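Fernden-Wortliste: Bezeichnungen für Haushaltsgegenstände

Stand: Sonntag, 17. November 2024

Kurzbeschreibung

Die Fernden-Wortliste sammelt deutschsprachige Bezeichnungen für Möbel, Geschirr und andere Dinge aus Wohnung und Küche. Sie enthält 718 Einträge zu 300 Begriffen. Erfasst sind standardsprachliche Wörter, regionale Varianten und veraltete Formen, soweit sie in der Befragung genannt wurden. Ganze Sätze, Tonaufnahmen und Lautschrift sind nicht enthalten.

Dateien

woerter.csv: die eigentliche Liste, UTF-8, Semikolon als Trennzeichen
begriffe.csv: Begriffsnummern mit kurzer Definition
regionen.csv: Schlüssel für die 14 Erhebungsgebiete
AENDERUNGEN.txt: Korrekturen gegenüber der Fassung vom März

Felder in woerter.csv

id: laufende Nummer, bleibt bei Korrekturen unverändert
begriff: Verweis auf begriffe.csv
wort: Schreibung wie im Fragebogen, Groß- und Kleinschreibung angeglichen
genus: m, f, n oder leer
region: Schlüssel aus regionen.csv, Mehrfachnennung mit Komma
markierung: veraltet, scherzhaft, fachsprachlich oder leer
anmerkung: freier Text, nicht normiert

Erhebung

Die Wörter stammen aus schriftlichen Fragebögen. Zu jedem Begriff gab es eine Umschreibung und ein freies Feld, vorgegebene Antworten gab es nicht. Dubletten wurden zusammengeführt. Schreibvarianten wie "Nachtkastl" und "Nachtkästl" stehen getrennt in der Liste und teilen sich die Begriffsnummer.

Bekannte Mängel

Die Gebiete sind ungleich besetzt, der Norden ist schwach vertreten. Bei Diminutiven fehlt das Genus häufig. Die Markierung "veraltet" beruht auf der Einschätzung der Befragten und wurde nicht an Wörterbüchern geprüft. Für Häufigkeitsaussagen eignet sich die Liste deshalb nicht. In 30 Einträgen ist die Region unklar, dort steht der Schlüssel XX.

Einlesen

Beim Öffnen in einer Tabellenkalkulation die Spalte id als Text importieren, sonst gehen die führenden Nullen verloren. Zeilenumbrüche kommen nur im Feld anmerkung vor und stehen in Anführungszeichen.

Beispiel

Begriff: kleines Möbel neben dem Bett, meist mit Schublade
Wörter: Nachttisch, Nachtschrank, Nachtkästchen, Nachtkastl
Anmerkung: "Nachtkonsole" wird als eigener Begriff geführt, wenn das Möbel an der Wand hängt.

Grauer Nachtschrank mit geöffneter oberer Schublade, auf der Ablage eine Schale und ein verpackter Riegel:

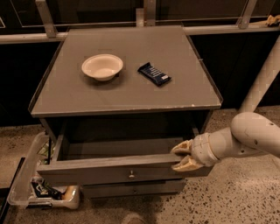 Kontakt

Korrekturen und Nachträge bitte mit Angabe der id an Tõnu Mägi, Projekt Fernden.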